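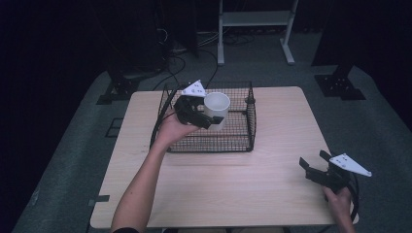
Decluttering season again, then

Every February the same advice comes round. Own less. Put what's left in matching containers. Feel better. I've read four of these books now, three of them borrowed, and I'm still waiting for the feeling better part.

The latest is by Märta Björklund, lent to me by my sister, who swears by it. The idea is that you get down to 100 things. Not 100 things per room, 100 in total, and a pair of socks is one thing but a set of spoons is six. I got stuck on that for a good while. Is a jigsaw one thing? Are tablets one thing or twenty-eight?

I did try. I took 2 carloads to the tip at Demthorpe and felt quite pleased with myself until about teatime, when I needed the big funnel. A new one from Jellis cost more than I remember paying for the old one, and it's worse, the spout is too short.

What bothers me is where the storage stuff fits in. Björklund spends a whole chapter telling you to stop buying things, and the next one is about boxes, trays and dividers, which you presumably don't find growing in the hedge. Do they count towards the hundred? She doesn't say. I looked in the index as well.

Then there are the claims. People who clear their homes sleep better, apparently. Do they? Or do people who are already sleeping well have the energy to sort out the cupboard under the stairs? I'd want to see who was asked and how, and there's a footnote that leads to another book by the same author.

My friend Tarun thinks I'm being unfair and that a tidy kitchen is its own reward. He may be right about the kitchen. I have kept the drawer by the cooker as she suggests, and I can find the tin opener now. The loft is staying as it is.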